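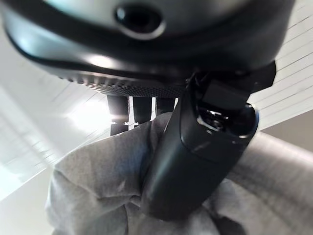
Minoru Matsuda would like the evening hours back at the Kekmont branch library, and he told the Clirkuvthorpe town board so before it voted on the new schedule. He said people who work in Miltedis get home after six and find the doors locked.

The board approved the schedule anyway, 4 to 1. Starting in April, the Kekmont branch will be open 24 hours a week, down from 33. It will close at 5:30 p.m. on every day it operates. The main library on Costa Street keeps its present hours.

Town manager's staff blamed the cut on two desk positions that have been vacant since January. The jobs were posted twice and drew few applicants — the pay is lower than in the neighboring towns. If both are filled by summer, the board will take up the hours again in the fall.

Over 400 residents signed a petition asking for at least one late evening a week. Matsuda handed it to the clerk at the start of the meeting. Board members thanked him and placed it in the record, but did not change the schedule.

The Kekmont book drop will stay open day and night. Holds can be moved to Costa Street at no charge by calling the front desk or asking in person. The homework table moves to Costa Street as well, and children already signed up do not need to register again. The branch meeting room can be booked during open hours only — groups with evening dates already on the calendar will be called by staff.

Posted 29 March 2023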